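Chinchilla dust baths, part 1. I switched both cages from Fludley to Kettunen dust in May and kept notes. Posting them in order.

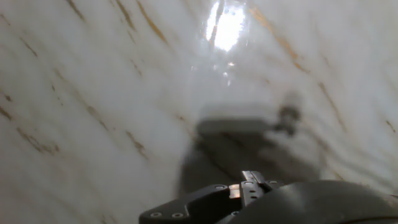 Tadeusz Cieślak replied that grain size matters more than the name on the tub, and that anything sold as "sand" should be ruled out before comparing prices. Agreed on both. Sand is too coarse to reach the base of the coat.

2/ Background. Chinchilla fur is dense enough that water stays near the skin for a long time. Shampoo is out, including the mild ones for rabbits. Fine mineral dust takes up skin oil and drops out when the animal shakes.

3/ Setup: 2 adult females, separate cages, same room. Room held between 62 and 68 F. Hay and pellets unchanged for the whole period.

4/ Fludley: pale gray, very fine, hangs in the air after a roll. Coat looked good the same evening. Film on the shelves by morning. Tub holds 665 grams and the lid does not reseal well.

5/ Kettunen: slightly heavier, settles faster. Coat result the same as far as I can judge by hand. Less film. The smell is faintly like clay when the bag is opened and gone after that.

6/ Depth. Both labels say one inch. With Kettunen I went to an inch and a half, as the heavier animal was hitting the bottom of the pan. No change in how much got kicked out.

7/ Frequency. Three baths a week, ten minutes each, then the pan comes out. Left in the cage it becomes a litter box. In humid weather I go to four. If you see flaky ears or dry feet, cut back to two and wait.

8/ Reuse. I sift after every bath with a kitchen strainer and discard the whole batch after five. Clumps mean urine. Throw it out at once if you find any.

9/ Aleksandra Michalski asks whether Hamik bath powder for degus is the same material. The ingredient line is close, but Hamik adds a deodorizer. I would not use it on chinchillas. Scented additives plus airborne dust is a bad combination for the lungs.

10/ Eyes. One animal had a watery left eye during week two on Fludley. I stopped baths for four days and it cleared. One case, so I draw nothing from it. If it doesn't clear, or there is crust, see a vet who treats exotics.

11/ Container. I use the Zullance covered pan, the one with the round opening. Weight is good and it doesn't tip. The rim inside the opening traps dust and needs a dry brush. A heavy glass bowl works too, with more mess.

12/ Storage: closed jar, dry closet. Dust that has picked up moisture feels slightly tacky between the fingers and does very little for the coat.

13/ Staying with Kettunen for now. Part 2 will cover shedding and what to do with matted spots behind the hips. Do not cut them before reading it, the skin there is thin and lifts with the fur.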